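On finally closing the Prusham account

August 13, 2025

I have had a savings account with the Prusham for longer than I've had most of my teeth in their present condition. It was opened for me with birthday money, it came with a cardboard folder, and for years I believed it was where my fortune was being quietly made. Last week I went to close it. The fortune came to £282.

I should say that I don't dislike the Prusham. It's a small building society with a carpet, and I like an institution with a carpet. But at some point it was swallowed by something called Mulder, and Mulder moved the online side to an app called Pliraron, which sounds like a tablet you take for your knees. Pliraron wanted a customer number I didn't have. The customer number was in a letter. The letter had gone to a flat I left two kitchens ago.

So I rang. The recorded voice told me my call was important, then played me the same bit of pan pipe for as long as it takes to descale a kettle (I know, I descaled the kettle). The person who answered was perfectly nice and asked for the answer to my security question, which was my favourite food. I set that answer when I was nine. I said pizza. It was not pizza. I said chips. It was not chips. I was allowed one more go and, in a moment of real inspiration, said "gammon", and that was not right either, and now the account was locked for my protection.

You can unlock it in a branch. There used to be a branch at the end of my road, between the dry cleaner and the shop that sold only lamps. It is now a place that does small plates. The nearest surviving branch is two buses away and shuts for lunch, at lunchtime, when the people with jobs might get there.

I took a morning off. I took my passport, a gas bill, the cardboard folder and, for reasons I can't defend, my swimming certificates. The gas bill was no good as I'd printed it myself. They wanted one that had come in the post. I don't get anything in the post apart from pizza menus and a charity that thinks I'm dead. I went home on two buses and asked the gas people for a paper bill, and the gas people said it would take ten working days and would I like to hear about boiler cover.

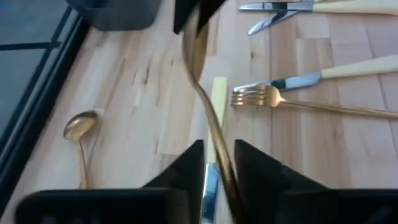 What do you need to take with you to close an old savings account?
Ask the branch before you set off, but in my case it was photo ID, a bill that had arrived by post within the last three months, and the passbook or the account number, and the folder counted for nothing.

The second visit went much better, in the sense that I was let past the rope. A young man put my details into one computer, frowned, and put them into another. He asked if I'd thought about keeping the account open. There was a new product, the Praltus Saver, which paid a good deal more provided I never touched the money, told anyone about it or moved house. I said I'd rather have it in my hand. He asked how I'd like it and I said cash, and he looked at me as though I'd asked for it in salt.

He then printed out the whole history of the account. I hadn't expected to enjoy that, but I did. There was the birthday money. There was a grim little run of withdrawals from the summer I learned about festivals. There was one interest payment of 2p, in a year when I distinctly remember feeling well off. After that there were pages and pages where nothing happened at all, apart from the interest ticking in each August like a cat coming home.

I did ask what the security answer had been. He wasn't allowed to tell me, but he turned slightly pink and asked whether I'd had a nice childhood, so I've been thinking about that ever since. My best guess is "icing".

They let me keep the folder. The money has gone towards the car, which needed a new exhaust and swallowed the lot before teatime. I've had a letter since, forwarded from the old flat, welcoming me to Pliraron and giving me my customer number.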